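Print this page | E-mail this page

Memory Insertion Cell: Unplanned Stop and Review

Photo gallery

The Zandinell laboratory at Istavport operates a robotic cell for the repair and refitting of used desktop computers. On a Friday in May, the cell recorded an excess force reading while placing a memory module and did not halt as its safety settings required. The arm continued to press for nearly 2 seconds before the operator on duty, Kadir Keskin, used the emergency stop. No one was injured. The module was damaged and one memory slot on the test computer was taken out of use.

Work in the cell was suspended the same afternoon. Satish Rathore, who is responsible for equipment safety at the laboratory, opened a formal review under the site procedure for unplanned stops. The photographs on this page show memory work in the cell and are provided for staff and partner institutions who have asked about the task.

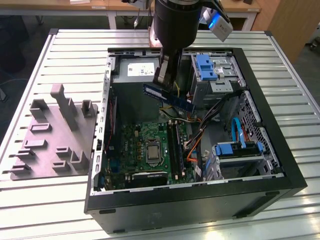 A memory module held in the gripper over an open desktop computer. The printed fixture stands beside the case on the slatted table.

The review found that the force limit had been entered correctly but was not being applied. A software update had returned the Poline controller to its default settings, and the check that should have detected the change was carried out only at the start of each week. The cell had completed 181 insertions after the update. Five of these were later found in the log with readings above the permitted limit. None had raised an alarm.

A second matter concerned the angle of approach. A module that meets the slot at a slant can catch on one end and resist the push at the other. The written procedure allowed the operator to continue after one failed attempt without looking at the part. Sioned Phillips and Kaan Değirmenci, who prepared the technical section of the report, advised that this permission be withdrawn. 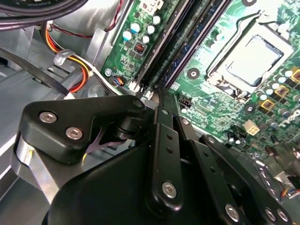
Gripper linkages close to the motherboard inside the case. The memory slots run down toward the gripper, with the processor socket to their right.

Clearance inside the case was also examined. Cables near the memory slots can be drawn against the gripper when the arm turns at low height. The review found no evidence that a cable contributed to the event, but it recommended that the arm be raised clear of the case before any change of direction.

The following measures are now in force:

- The force limit is read back from the controller before every session - and again after any software update.
- The cell stops after a single failed insertion, and the part is inspected by hand before work resumes.
- Operators remain within reach of the emergency stop while the gripper is inside a case.
- Log entries above the permitted limit are sent to the safety office on the same day.

The cell returned to limited service after an inspection by Dalibor Hubáček of Karakaya. Full service will resume when the revised operator training has been completed. Requests for the written report may be made to the laboratory office.

Last updated: May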